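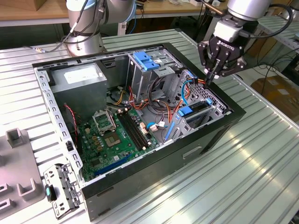
What's left worth having in an old office desktop once the memory and processor are out? More than I'd have guessed — the power supply, the drive trays, the good cables, the fan, and a lot of plain steel that somebody will pay for by weight.

Search this site Go

7 min read

Notes from the open day at Culell, typed up on the train back to Drirnport with a dying battery, so forgive the state of them. February 16, 2024, a Friday, gray and wet. Doors at ten. Got there late, missed the welcome talk, got a sticker with my name spelled wrong. Fine.

Culell takes in retired office computers and pulls them apart. Some get rebuilt and sold, the rest go out as parts or as sorted scrap. It's in the old Amadi carpet warehouse past the rail yard, and the AMADI letters are still up over the loading dock, minus the last I. Free parking if you can find it. I couldn't.

The tour was led by Arash Kiani, who runs the teardown floor and talks very fast. He had a group of maybe a dozen and two kids who wanted to press everything. I was at the back for most of it so there are holes in what follows.

First stop, intake. Pallets of desktops in stretch wrap, most from schools and insurance offices. Every tower gets a sticker and goes on a shelf till the drive paperwork is done. That part is slow. Arash said the paperwork takes longer than the teardown, and he did not look happy about it. Cold in there too, dock door up the whole time. Keep your coat on if you go.

Then the benches, which is what I came for.

Cases get worked on lying flat, side panel off, insides facing the ceiling. You see the whole thing at once that way. Power supply in one corner, board spread across the floor of the case, drive cage up the other side. I've only ever poked around in a tower standing up under a desk with a flashlight in my teeth so this was a revelation. Going to do it on the kitchen table from now on.

The one I stood longest at had a green board, socket already open with the little metal bracket flipped up and the gold square showing. Both memory slots empty. Arash said memory and processors go early because they're small, they're worth money, and they walk off. His words.

What stays behind is the fiddly stuff. Cables, mainly. Orange and red power leads bunched up by the drive cage, a blue SATA loop next to them. I asked why not just cut the lot. Got a look. A cut harness makes the power supply scrap, an uncut one can be tested and sold on. So every plug comes out by the plug. There's a latch on some of them you have to squeeze, and if you pull on the wires instead you get a handful of wires. He passed round a jar of the ones people had ruined. Good jar.

Things I wrote down at the bench, in no order:

— Blue plastic means touch me. Release latches, drive tray handles, on a lot of office machines the color is there to tell you what moves without a screwdriver. I had never noticed. I've owned three of these.

— Drive trays are worth keeping even with no drive. People lose them constantly and then can't mount anything.

— The fan wire is the one everybody forgets. Thin twisted pair, red and black, hangs down out of the way. You lift the board out and it comes up short and takes the connector with it.

— CPU socket should be capped before the board moves. Dust is bad, fingers are worse.

— Little round capacitors, look at the tops. Flat is good, domed is bad. One domed one and the board goes in the scrap bin, no arguement.

One of the kids asked if the gold was real gold. It is, but it's incredibly thin, and Arash did a bit where he has you guess how many boards for a wedding ring. I won't spoil it. I was way off.

After that, testing. Skullesia is the name of the test program they use, written in house, named after somebody's cat or somebody's band, I heard both. It runs a power supply at load and prints a label. Pass or fail, no maybe. The rack was running while we were there and the noise was something else, like standing inside a hair dryer. Couldn't hear a word of that section. There was a handout, I left it on a chair.

Lunch. Soup from a cart outside, lentil, decent, long line. Ate standing up by the dock with a man who restores pinball machines and buys all his power supplies here. He told me to come in July when the school districts clear out their computer rooms and the shelves are stacked to the roof. Prices drop to match. Noted.

Afternoon was the shop, basically a caged-off corner with bins. Loose cables by the handful. Empty cases against the wall, take one for 2 dollars, and I nearly did because the steel on these older office ones is lovely — heavy, edges folded over so you don't slice yourself, a handle slot pressed right into the side. New cases at home cut me every time. But, train.

Bought: a bag of assorted SATA cables, one fan, one tested power supply with its label. Came to 67 dollars and I'd brought 100, so that's discipline for you. The power supply weighs a ton. My bag strap is giving up.

Gripes, quickly. No signs from the station, I walked the wrong way round the yard. One restroom. The benches are roped off and the rope is set back a bit too far if you're short or stuck behind tall people, and I am usually both. And you can't try a teardown yourself, I asked, it's an insurance thing. They're looking at an evening class where you bring your own dead machine and take it down to the bare shell. There's a sign-up sheet by the door. I put my name on it twice by accident.

If you go: wear shoes you don't care about, bring cash because the card reader was down half the day, get to the bench section early in the tour when people are still bunched up asking about the pallets. Ask about the jar.

Next open day not announced yet. They said to watch the notice board at the dock, which is no use to me in Drirnport, so if anybody local hears a date please leave it in the comments. My stop now. Will fix the typos later.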